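The Escrow Shortage

Okay, so we own a house! I have to say it out loud every morning, usually to the kettle, because it still feels like something that happens to other people. We moved to Grusenstead in September with a rented truck, one good mattress and a folder of papers as thick as a sandwich, and I loved every single thing about the place, including the smell in the hall closet.
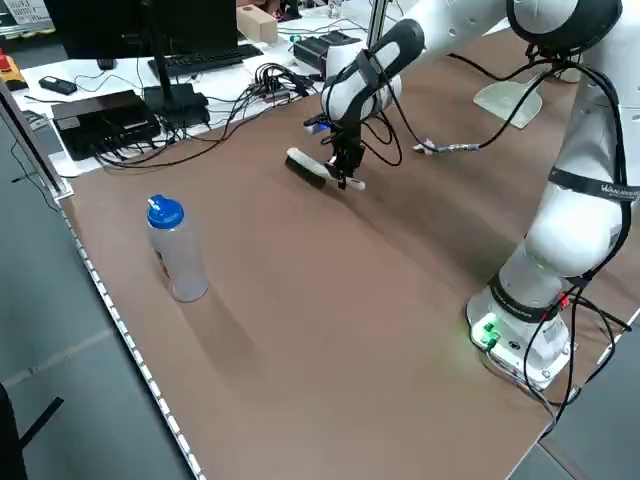
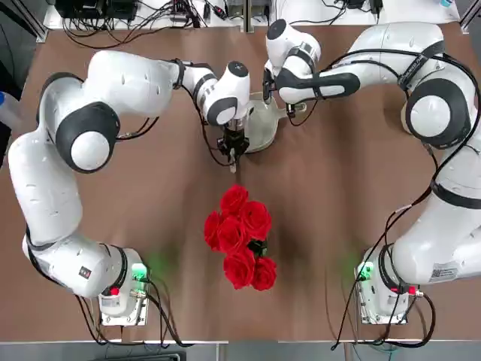
The letter came while I was up on a chair in the dining room, scraping wallpaper. My wife brought it in with the seed catalogs and held it out by the corner.

"It's from Stondero," she said. "Didn't we just pay them?"

Stondero was our mortgage company, and we had just paid them. I got down off the chair, opened the envelope with the scraper (very satisfying, I recommend it) and read the whole thing standing up. Our payment was going up by $184 a month. There was a table, and under the table there was a phrase I had never met before: escrow shortage.

"Shortage of what?" said my wife.

"Escrow," I said, with great confidence.

We sat down on the floor and spread the folder out between us. I wish I could explain how exciting this got! Back in Stirkham we had rented for years, and the only paper we ever got was a note about the bins. Now we had a tax bill with our own address on it, and the bill had a little box marked "assessed value," and next to it a line for an exemption, and the line was blank.

"Blank is bad," said my wife.

"Blank might be wonderful," I said. "Blank might mean we forgot to ask for something."

She was already dialing the county. She has a voice she uses for offices, very bright, like she's calling to say they've won a cruise. The woman at the other end must have liked it, because they talked for ages, and my wife wrote all over the back of the seed catalog: homestead form, copy of license, bring the deed. The old owner's exemption had dropped off when the house sold, and we had never filed for ours.

"She says people miss it all the time," my wife whispered, with her hand over the phone. "She says she missed it on her own house!"

That left the insurance. Ruangrit had quoted us over the phone before we moved, when I didn't know what a roof endorsement was and had said yes to it anyway, along with yes to everything else. I called them back. I asked what each line meant, one after another, and when I didn't understand the answer I asked again. It was the most fun I have ever had on hold. We were paying to cover a detached garage. We don't have a detached garage! We have 2 bird feeders and a stump.

By the time it got dark we had it worked out on the catalog, next to a picture of some very handsome leeks. If the county took the form and Ruangrit fixed the policy, we'd get $123 of it back every month.

"So we're still short," said my wife.

"By sixty-one dollars," I said. "But we know what it's for."

She looked up at the wall, where I had scraped a patch shaped a bit like Ohio. There was another wallpaper under the first one, green, with ducks.

"Oh, I love those," she said, and went to find the other scraper.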